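共用廊下の防火扉と点検報告書の読み方

集合住宅の共用部に関する点検報告書を、3月分から遡って読み直している。住んでいるのはUnvilleの公営棟で、管理は市の住宅課、防火設備の点検はGrevettiという会社が受託している。

報告書は棟ごとに1枚の表になっている。列は設備名、設置階、判定、備考。判定は「良」「要是正」「未確認」の三種で、問題は三つ目にある。未確認とは、点検員が現地に行ったが対象に触れられなかった場合に付く区分である。施錠、荷物による閉塞、居住者不在などが該当する。市議会に提出される集計表では、この未確認が「要是正なし」の側に合算されている。集計表だけを見ると、うちの棟の防火扉に不備は一つもない。

元の表を見ると、7階の廊下側の扉が4回連続で未確認になっている。備考欄は毎回「前回同様」。初回の備考は公開範囲より前にあるため、最初の理由はわからない。

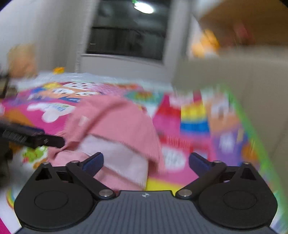

プレイマットの上、ピンクの布

扉そのものは自分でも見に行った。常時閉鎖式で、本来は手を離せば自動で閉まりきる。実際には最後の数センチで止まり、ラッチが掛からない。ドアクローザーの速度調整弁で直る程度のものか、枠の歪みかは外観からは判断できない。煙の遮断という点ではどちらでも同じで、ラッチが掛からない扉は閉鎖状態とみなせない。

住宅課に問い合わせたところ、回答は次の趣旨だった。未確認の箇所は次回点検で優先的に確認する。個別の扉の不具合は修繕窓口に連絡してほしい。修繕窓口に連絡すると、防火設備は点検の管轄なので住宅課に戻してくれと言われた。受付番号はどちらの窓口でも発行されなかった。

地区選出のElsie Sugden議員には書面で送った。要望は二点に絞ってある。集計表で未確認を独立の列にすること。同じ箇所が2回続けて未確認になった場合、再点検の期日を報告書に明記すること。いずれも新たな設備費は要らず、様式の変更で済む。議員からは、次の住宅委員会で様式の件を質問するとの返信があった。期日の件には触れられていなかったので、再度送っている。

費用の話も出たので書いておく。住宅課の資料では、防火扉1枚の調整は300、交換は2,000で計上されている(単位は市の会計通貨、税別)。調整で済むうちに見つけるのが点検の目的のはずで、未確認が続けば交換側に寄っていく。
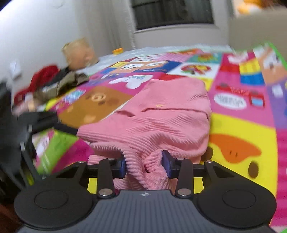 ピンクのリブ編みセーター、オレンジのボタン付き

隣のSafavi棟の自治会で記録を付けているLadan Golestaniさんから、あちらの報告書の写しを見せてもらった。様式は同じだが、備考欄の書き方が違う。「自転車により開放不可、写真あり」のように理由が具体的で、次の回には「良」に変わっている。点検会社は同じGrevettiなので、差は担当者か、棟側の立会いの有無だろう。Safavi棟では土曜の午前に住民が立ち会っているという。うちの棟は平日の日中で、立会いはない。

自分の棟の報告書を確認したい人向けに手順を残す。市の文書公開ページで棟番号を入れ、「防火設備」ではなく「共用部設備」を選ぶ。前者には集計表しか入っていない。元の表はPDFで、文字検索が効かない回が混じっているため、判定の列は目で追うことになる。公開請求をする場合は、対象を「備考欄を含む点検票一式」と書く。「報告書」とだけ書くと集計表が届く。

Trullik通り側の棟については、まだ表を入手していない。届いたら同じ形式で並べる予定。議員からの二通目の返信も、来た時点でこの記事に追記する。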